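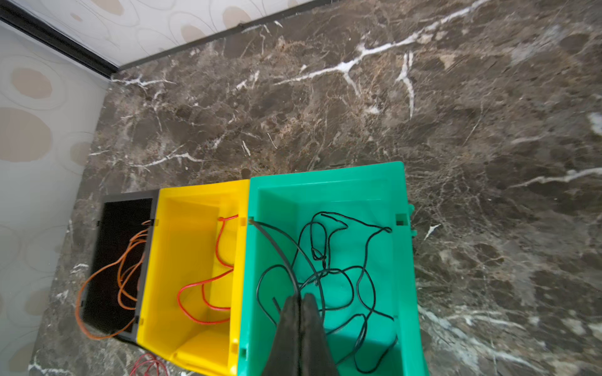 Email list or Facebook page for a small parts shop?

quaylark
Posted 13 March 2020
I run the online side of a small electrical spares shop. We have 1503 addresses on our mailing list, all customers who ticked the box at checkout, and a Facebook page with far fewer followers. My boss wants to drop the newsletter and put the whole budget, 75 pounds a month, into boosted posts. I think that's a mistake but I can't prove it. We send through Tornia at the moment. Opinions?

Bramblefoot
Keep the list. You own it. If Facebook changes what people see, your page is worth very little and you can't take the followers with you.

dv_nettle
I disagree with Bramblefoot, at least in part. A list is only worth something if people open the emails. What's your open rate? We moved from Tornia to Zostau last June and found that half our addresses were dead. We'd been paying for them for years.

quaylark
Opens are poor, I'll admit. We send one long email a month with everything in it - new stock, offers, opening hours. Clicks were 50 on the last one. I don't know how many of those bought anything.

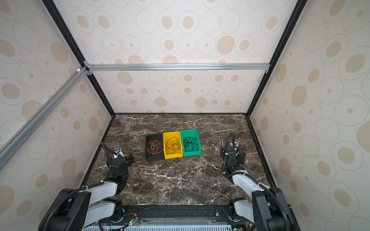 Bramblefoot
Then find out before you cancel it. Put a discount code in the email and a different one on the page, run both for 6 weeks and count the orders. Your boss can't argue with orders.

dv_nettle
Agree on the codes. But split the list first. Trade customers and home customers don't want the same email. Pelletier has a decent guide to this on their help pages, the one on segments.

oldharbour
Boosted posts worked for us, for what it's worth. Over 75 new customers in one spring, and the newsletter never did that. It depends what you sell.

Bramblefoot
New customers, yes. Did they come back?

oldharbour
Some did. I didn't track it.

quaylark
Thanks all. I'll set up the two codes and clean the list at the same time. Does anyone know if Irnenance can remove dead addresses without moving everything over to them?

dv_nettle
Yes, you upload a file and download the cleaned one. Take a backup first.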